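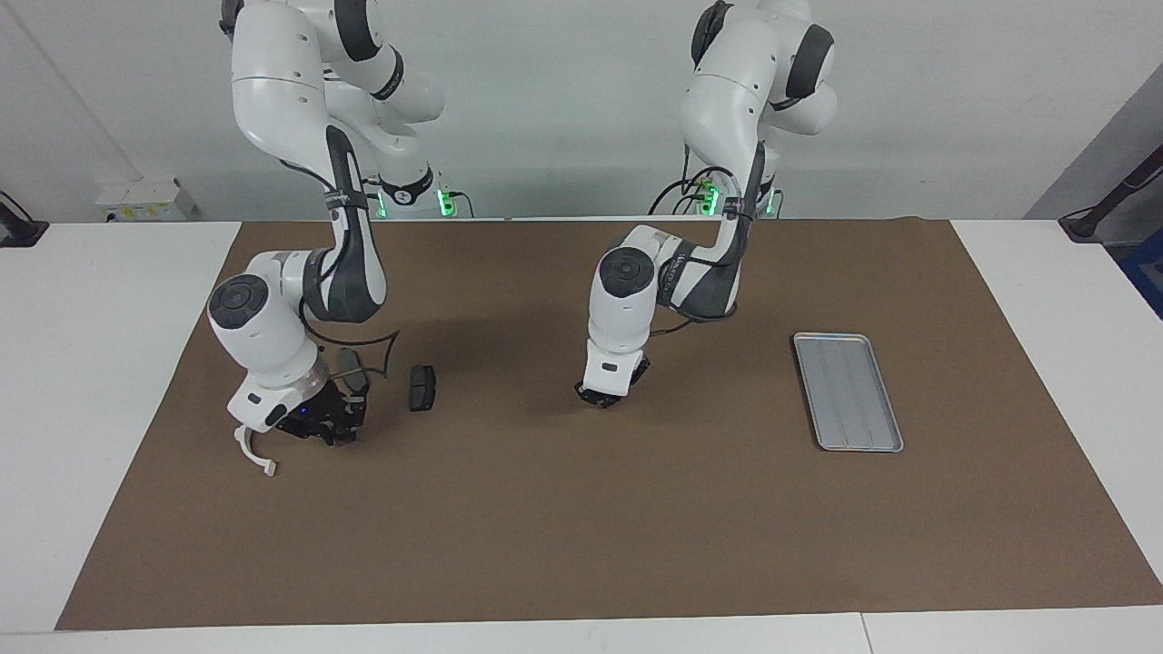

Budget season again. Spent most of May on the sheet for the second cell and I'm tired of it, so writing it down here before I forget why I picked what I picked. Short version, the arms are the easy part. You get a quote, you wince, you put it in a box. It's everything on and around the table that eats you. The brown mat, the metal tray, the cable coming off the wrist, all separate lines, and last year I had exactly none of them in the plan. Just "accessories", one number, a guess. Bad guess.

So. What we do, for anyone new. Small parts, two arms, pick off the mat, put in a tray. Parts are dark and flat and a bit heavy for their size. Not glamorous. We want a second table doing the same job so the first one can be pulled for changeovers without everything stopping.

Three quotes came in. Lehner, Urkley, and a reseller out of Stomlow who I won't be using again but who did at least answer the phone.

Lehner first. Highest sticker price, and the only one who listed the mounting plates, the power supplies and the controller cables on the same page as the arms. I added it all up twice. Once you put the missing stuff back into the other two quotes the gap mostly goes away. Lead time 13 weeks, which hurts.

Urkley is cheaper and faster. Grippers not included. Had to read the thing three times to find that. "End effector by customer" in small type near the bottom of page two. Fine, we already have finger designs we like, but somebody has to make the adapters and that's shop time I have to steal from another job. Also their support plan renews by itself and you have to cancel in writing. In writing!

Stomlow people. Used arms, "refurbished", no hour count. Asked for the hour count. Asked again. Got a brochure.

Things I left out last year, so I don't do it again:

Spare fingers. Not one set. We chew thru tips on flat parts because the pads drag when the approach is a hair low.

Mats. I priced one. They get nicked and the edges curl and then the height is off at the corner, and you lose a morning re-teaching points that were fine yesterday. Now budgeting 3 per table per year. $274 a piece cut to size, which I think is robbery, but the cheap roll we tried smelled like a tire store and wouldn't lie flat.

Trays. Ours are plain metal with a ridged floor and I love them, parts don't slide. They're $337 for the case and the case is more than we need, so the second table gets its trays out of the same order. One of the few places where waiting actualy saved money.

Cable dressing. Sleeves, clips, a couple of longer leads. Tiny cost, huge annoyance when missing. The loop at the wrist has to be long enough to turn and short enough not to catch on things, and you will get it wrong the first time. Buy extra.

The table itself. Forgot it completely. You can't bolt two arms to any old desk, it shakes, and then the camera brackets shake. Getting a price for a heavier top now.

Floor space and power. We have the wall. We don't have the outlets. Electrician quote still pending, third week of pending.

For tracking I've been using Fundska, the budgeting thing. It's ok. I like that you can park a line as "maybe" and it keeps it out of the total. I don't like that exporting flattens all the notes, so every reason I typed next to a number is gone when it lands in the spreadsheet the people upstairs read. Which is half of why this post exists.

Where I've landed: Lehner for the arms, split the payment if they'll let us, trays and mats now out of this year's supplies money, table and electrical as their own request so it doesn't make the robot number look scary. Urkley stays as plan B if the 13 weeks turns into more. Training I put at zero, we know these by now. Will probaby regret that.

Still undecided on the service contract. First table ran all year without a call, but first tables are lucky and I'd hate to skip it on both. If you've priced one for a two-arm setup lately, tell me what you're paying. Comments are open until the spam finds them.

More when the electrician calls back.

Share this post | 3 shares | 13 comments

Get new posts by email. No spam, unsubscribe any time.

This site uses cookies to remember your settings and count visits. Accept | Manage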